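**Ticket: gripper width drifts on small packets, policy lets go early**
Project: Golska (pick and sort from handheld demos)
Opened: June 2023
Status: open, workaround in place
Affects: anything trained on the Prukon set, maybe Zevunov too, not checked

**Symptom**

Trained policy goes to the packet fine, closes, lifts, then opens a touch halfway to the bin. Packet slides or drops. Boxes and bottles are OK. Only the thin light stuff. Looked like a control fault at first so I spent a morning on the arm driver. Waste of time, driver does what it's told. The commanded width really does go up mid-carry.

**Setup**

Set has 1138 demos, all recorded with the handheld gripper, wrist view only. No arm in the loop at recording. Finger width is worked out from the images afterwards, pose from the tracking. Policy sees the picture plus the last few widths and predicts the next chunk of moves. Same training config as the Khamphan run, nothing touched except the data.

**Log**

- Replayed the dropped lifts with the policy off, widths typed in by hand. Packet stays put. So hardware grip is good enough.
- Plotted predicted width against time. Bump in the same place nearly every run, just after the lift starts.
- Plotted width from the demos themselves. Bump is there too!! Smaller, but there. So the policy is copying it, not making it up.
- Checked whether people were loosening their hand as they lifted. Watched a pile of clips at half speed. Can't see any opening. Pads stay shut on the packet the whole way.
- So the width label is wrong and the hand is fine. Should of looked there first.

What I think is happening: width comes from a small tracker that follows the two fingertips. With a box between the pads the tips are far apart and easy to tell from each other. With a packet they're nearly touching the same thing, the packet is shiny and creased, and the tracker grabs a crease as if it was the edge of a pad. Then the wrist turns on the lift, the light moves across the crease, and the point slides outwards. Reads as the gripper opening. 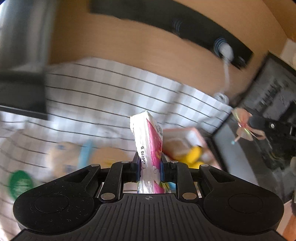
Tried the obvious thing next, smoothing the width signal. Helps the plot, doesn't help the robot. Heavy enough to kill the bump and it also blurs the real close, so the policy starts lifting before it has hold of anything. Backed that out.

Second try, track the pivots on the arms and get width from the linkage shape. The fingers can only be where the arms put them, so a shiny packet shouldn't matter. Needed a fresh calibration (open fully, close fully, slow) as the old one only covered the tips. Relabelled the whole set overnight.

**Result so far**

- 834 demos relabelled clean, no bump during carry
- rest failed the new check, mostly blur on fast moves. Left out for now, not deleted
- retrained on the clean part only, same 1000 epochs, same seed
- commanded width now flat through the lift, packets get to the bin on the runs I've watched

Not calling it fixed. Smaller training set so two things changed at once, and I haven't run old labels on the same clean subset. That's the comparision that matters. If old labels on the same demos still drop the packet then it's the labels. If they don't, then the fast demos were hurting us and I've been chasing the wrong thing.

**Workaround if you need a robot today**

Hold the width at its lowest value once lift height is passed, release only inside the bin zone. Flag is `hold_on_lift`, off by default. Ugly — it will crush anything soft, so don't use it on the Zevunov objects.

**To do**

1. Old labels, clean subset, 3 seeds. Queue is full so it'll be a while.
2. Same width plot for Zevunov. If there's a bump there the August numbers need redoing.
3. Get the blurred demos back. Could fill short gaps from the frames either side, long ones no.
4. Add the full open/close move to the start of every recording session. Takes seconds, we keep skipping it.
5. Put a warning in the loader when width goes up while the gripper is rising. Would have caught this weeks ago.

Please don't close this one when the retrain lands, items 1 and 2 are the actual ticket. Old label files are still in the Prukon folder with `_tips` on the end, new ones are `_pivots`. Don't mix them, the zero point is different.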